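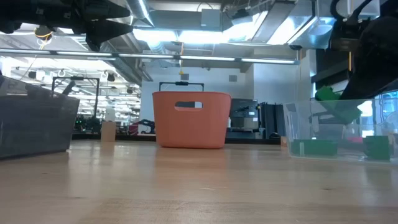

Tidying > Blocks and small toys > Sorting by colour

How to sort a heap of blocks into tubs (and keep it that way)

12/28/24

I started sorting our blocks back in July, got bored, and tipped the whole lot back together. Second go went much better, so I'm writing down what I did before I forget it!

You'll want a clear table and a few tubs. Mine are a mixed bunch — see-through ones for the blocks themselves, and an orange basket for anything I can't make my mind up about. A basket with a handle is handy as you can carry it off to another room and deal with it later.

1. Pick one colour and stick to it. I always begin with green (no idea why, I just like it). Go through the heap and pull out only that colour, whatever the shape.

2. Drop them in a clear tub. Don't stack anything neatly yet, you'll only knock it over. 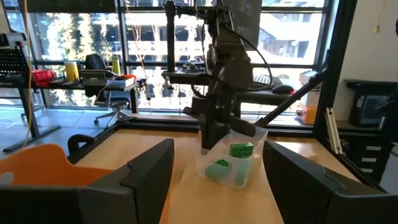 3. Don't fuss over shades. Pale green and bright green can live together quite happily. I had them in separate tubs for a bit and kept putting things in the wrong one, so I gave up on that.

4. Set a timer for 10 minutes, then stop and have a tea. With 229 pieces to get through I needed more than one tea, I can tell you.

5. Once a colour is finished, check the tub for strays. Tip it gently to one side and have a look along the bottom — a red one always sneaks in with mine.

Kohei Fujimoto wrote in to ask if I put lids on. I don't, the tubs get used too often, but if yours are going up on a high shelf then do.

Next time I'll have a go at the odd wheels and bits of string.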